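Matgate Residents Forum > Furnished Units > Television mounting policy

matgate_office
Effective in March, tenants of furnished units may not relocate wall-mounted televisions.
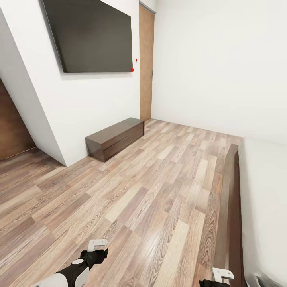 The policy covers all 310 furnished units and applies to bedrooms as well as living areas. Where the television hangs on a white wall near the bed, as shown, the existing mount must remain in place.

ultell_tenant
We respectfully disagree. The lease permits minor alterations – with repair at move-out.

matgate_office
Mounts are excluded under section 2 of the lease.

tidero4
I support the policy. My last wall repair cost $289.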